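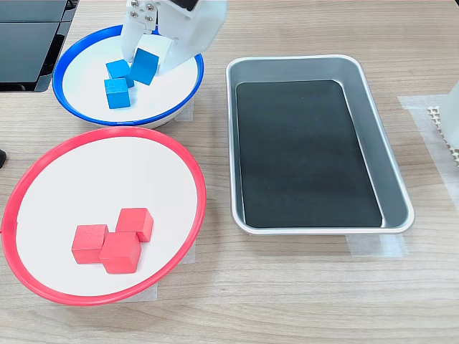
## 3. Setting Up the Color Sorting Station

Istelance Tabletop Sorting Set, Kosness edition. Revised 9/5/18.

This section covers the placement of the dishes and tray, the starting position of the cubes, and the closing check. Read Section 2 (Unpacking) before you begin.

### 3.1 Placing the dishes and tray

1. Clear a level tabletop and wipe it with a dry cloth.
2. Set the blue-rimmed dish and the red-rimmed dish next to each other. The rims may touch.
3. Set the metal tray within easy reach of both dishes. Leave the front edge of the tray clear.
4. Lay the dark liner flat on the bottom of the tray and smooth out any folds.
5. Press each dish lightly with one finger. If a dish slides, secure its base to the table with a short strip of clear tape.

**Note:** Apply tape to the outside of the dish only. Tape on the inner surface can hold a cube in place and leaves residue that is difficult to remove.

### 3.2 Sorting the cubes

1. Place all cubes in the tray, in mixed order and in a single layer.
2. Move one cube at a time. Blue cubes go in the blue-rimmed dish and red cubes go in the red-rimmed dish.
3. Lower each cube until it rests on the dish or against another cube, then release it.
4. Continue until the tray is empty.

A cube may lean on its neighbors after release. Leave it as it lies unless it extends past the rim.
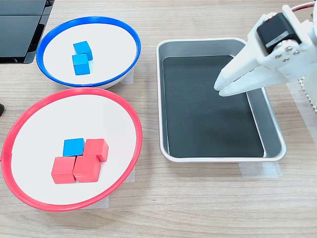

If a cube has been placed in the dish of the other color, do not correct it during the round. Finish the round, record the error on the Carnville log sheet, and then move the cube to the matching dish.

**Caution:** Do not tilt or lift a dish to shift the cubes. Cubes that fall to the floor may chip at the corners and must be inspected before further use.

### 3.3 Closing check

1. Confirm that no cube remains in the tray.
2. Confirm that each dish holds cubes of one color only.
3. Enter the result on the log sheet and initial the entry.

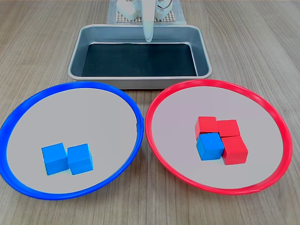

*Figure 3. Tray empty, cubes in the rimmed dishes.*

### 3.4 Care and replacement

Inspect the cubes for worn edges and faded paint after every 1,000 placements. Replace the full set of cubes at 3,000 placements. New cubes should not be mixed with worn ones.

Wash the dishes by hand in warm water with mild soap. Remove the liner before cleaning the tray, and let both dry fully before putting them back together. Replacement liners are ordered under the Zeleke accessory list in Appendix B.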